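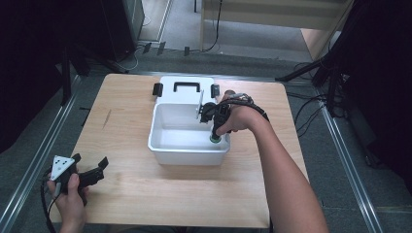
How long should a household keep its paper records?

Most ordinary bills may be discarded once the next statement confirms payment, while papers concerning property, pensions and family status should be kept permanently.

I was asked to set out my own practice after a talk at the Incombe library in March, and I do so here with the usual caution that local rules differ.

When my aunt, Godelieve De Smet, moved to a smaller apartment, the family inherited 179 folders. Many held duplicates. Wouter Van Damme and I read through them on Tuesday evenings and agreed on a simple rule: a paper was retained if it proved ownership, identity or an unsettled claim. Warranties were retained until they expired. Greeting cards were set aside for the family to decide upon.

Labels deserve more attention than they commonly receive. Each folder should carry the name of the person concerned, the subject and the year in which it may be reviewed. Abbreviations should be avoided. We found 6 folders marked "L.V. misc." and it took a telephone call to Liesbeth Van den Broek to establish that they concerned a garden wall.

A review of 30 minutes each spring is sufficient for most homes. Readers who wish to comment on the treatment of old tax papers are invited to write to me before the next post, in which I shall address photographs and letters.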